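Why Are Blue Jeans Blue (And How Do You Fold Them)?

By Salamatu Okonkwo
April

Last updated: April

Go and find a pair of jeans. They can be yours or your big brother's, but ask him first! Got them? Great. Spread them out flat on your bed, with the legs nice and straight, and we'll have a proper look at them together.

I love jeans. I have an old pair I wear for gardening, and my friend Ebere Usman, who taught me to sew when we both lived in Grollstead, has been trying to make me throw them out for years. No chance!

Jeans are made from a cloth called denim. Most cloth is made by weaving, where threads go over and under each other, a bit like a basket. In denim, the threads going up and down are usually dyed blue, and the threads going side to side are usually left white. Turn up the bottom of one leg and peek at the inside. It looks a lot paler in there, doesn't it? You're seeing more of the white threads.

Now get your nose really close to the outside. Can you spot tiny slanting lines? Those lines are called twill. The threads skip over each other in a stair-step pattern, and that makes the cloth thick and tough, so you can slide down a grassy hill (once or twice, anyway) and your knees will be fine.

The blue comes from a dye called indigo. Long ago people got it from the leaves of plants, and today most of it is made in factories. Indigo is a funny sort of dye. Lots of dyes soak all the way into a thread, but indigo mostly sits on the outside, like the skin on an apple. Every time the cloth gets rubbed or washed, a little bit of blue comes off and the white in the middle starts to show.

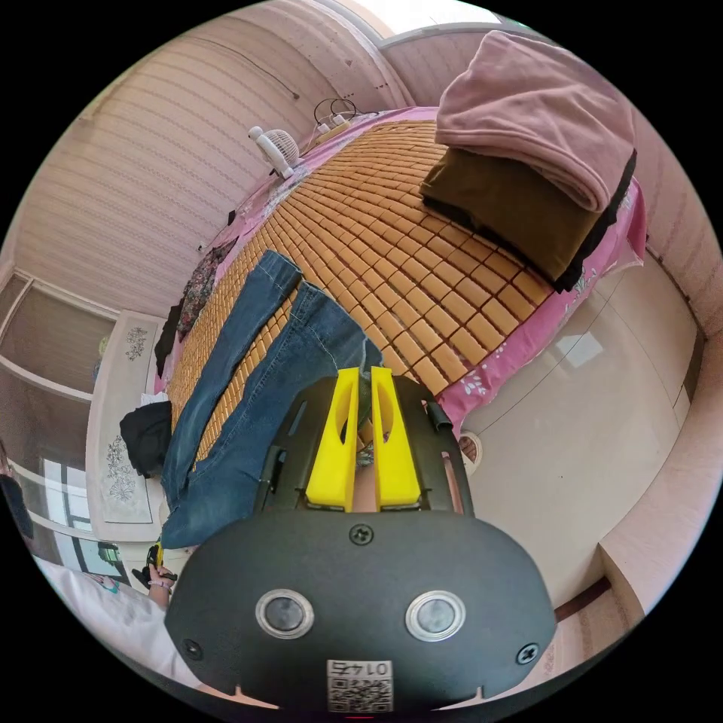

So that's how you get those lighter patches on the thighs. Sometimes they come from years of wearing and washing, and sometimes the people who make the jeans fade them on purpose before they ever get to the store. I used to think that was cheating, but now I quite like it.

Run your finger down the side of a leg and you'll feel a bumpy line. That's a seam, where two pieces of cloth are sewn together. The very bottom of the leg, where the cloth is turned up and stitched so it won't fray, is called the hem. And the band at the other end, the part that goes around your middle, is the waistband. Hem, seam, waistband. Now you can talk like a tailor!

Okay, folding time. A bed is the best place for it, because there's lots of room and you can walk around to the other side if you need to. If your bed has something firm on top, like a bamboo mat, even better. Clothes lie nice and flat on those (and they're lovely to sleep on in hot weather, too).

First, close the zipper and check the pockets. I once found 80 cents and a very old raisin.

Next, lay one leg right on top of the other, so the seams match up. Smooth out the lumps with your hands, pushing from the waistband toward the hems.

Then bring the hems up to the waistband. Your jeans are half as long as before! Fold them in half again and you'll have 4 layers of each leg, all stacked up in a neat block. Give it a pat.

If the block flops open, don't worry. Thick denim is springy, and stiff new jeans are the worst for it. Just unfold them, smooth them out and have another go.

One thing to try with a grown-up: look at an old pair and a newer pair side by side in bright daylight, and see where the old ones have faded most. Knees? Pocket edges? Mine have a pale square on the back pocket where I always keep my little notebook.

Contact: write to Salamatu at the Surnwood children's pages
Copyright Surnwood. All rights reserved.
Back to top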